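Grostmont to Lower Speed Limit on Route 303 Approach

Drivers heading into Grostmont on Route 303 will have to slow down sooner starting in April, when the limit on the last stretch before the Plinia Bridge drops from 55 mph to 45.

The county road department approved the change after a review of crashes between the Haque Road exit and the bridge. The review counted 128 collisions over 11 years, most of them rear-end crashes in the morning rush. Traffic often backs up from the signal at the foot of the bridge, and drivers coming over the rise have little time to react.

New signs will go up on both sides of the road, along with four flashing warning signs that switch on when traffic ahead falls below 20 mph. Flelledico, the contractor hired for the electrical work, will run the cable and connect the signs to the county's traffic office.

Work will be done between 9 p.m. and 5 a.m. One lane will stay open in each direction — wide loads will be sent along Haque Road until the job is finished.

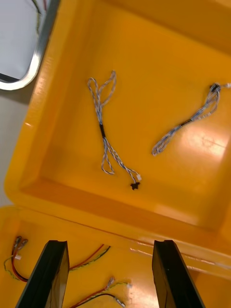

Police will give written warnings for the first month. After that, regular speeding fines apply, and they double whenever crews are on site.

Shiuli Bandara, the county's traffic engineer, said the lower limit adds less than a minute to the trip. "Most people are already down to 45 by the time they see the bridge," she said. "The trouble is the ones who aren't."

A left-turn lane at Haque Road was also studied but is not part of this project. The county expects to take it up with next year's road budget.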